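Equipment budgeting for two-arm garment handling

Equipment budgeting for two-arm garment handling is the part of project planning in which a laundry, textile recycler or research group decides what must be bought, and in what order, before robot arms can work with clothes. It covers the arms and grippers, but also the table, wiring, spare parts and hours of setup. In the trade it is often called cell budgeting. 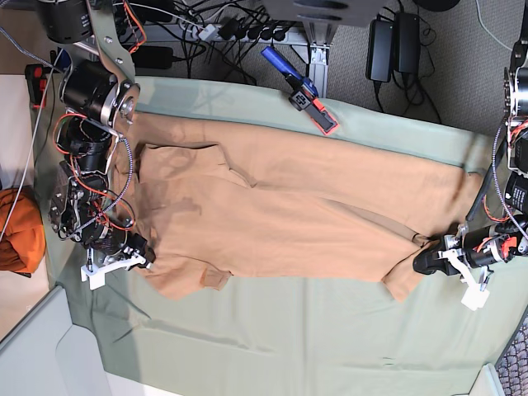
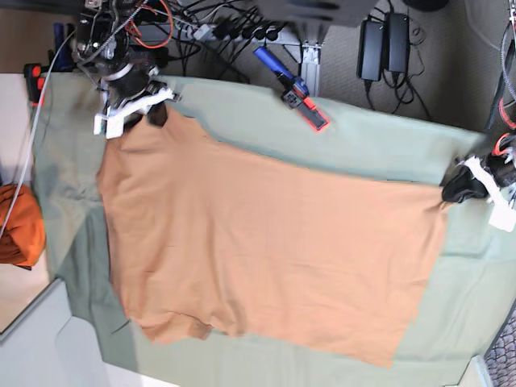 Two-arm work on a long-sleeve shirt (first) and on a T-shirt (second).

The price of the arms is the figure most buyers ask for first, and in many plans it is the only one which is studied well. Smaller items are usually collected under one line called "accessories", and this line is the most common cause of overspending. Power is a typical case. At the table shown, a power strip with a row of black plugs is in use and two power adapters lie on the carpet behind, so a plan for a similar station should have its own entry for outlets, strips and cable routing. The cloth on the table should also be listed, together with at least one replacement.

Cost groups

Plans are normally divided into purchase costs and running costs. Purchase costs include the arms, the frame, the control computer and the grippers. Running costs include finger pads, printed brackets, cables and test garments. The Clutel planning sheet, used by several small laundries, adds a third group for floor space and reserves 25 percent of the total for changes after the first month of work.

Test garments are easy to forget. A set of 68 pieces in mixed sizes and fabrics was bought for the Plultbridge trial, and the set was replaced once, as washed cotton behaves differently from new cotton.

Buying or leasing

Leasing is common when the daily volume is not yet known. The supplier Sunex offers a lease counted in working hours, with a minimum of 400 hours. Hrubý sells complete stations only, and spare grippers are ordered separately. A buyer who compares the two offers should check whether installation and operator training are inside the price.

Order of purchase

The table and the power supply are generally ordered first, because the arms cannot be mounted without them. Spare grippers should arrive together with the arms. At Plultbridge they were ordered later, and the station stood still for 2 weeks in March.

See also: Textile sorting; Leasing of industrial machines; Spare parts planning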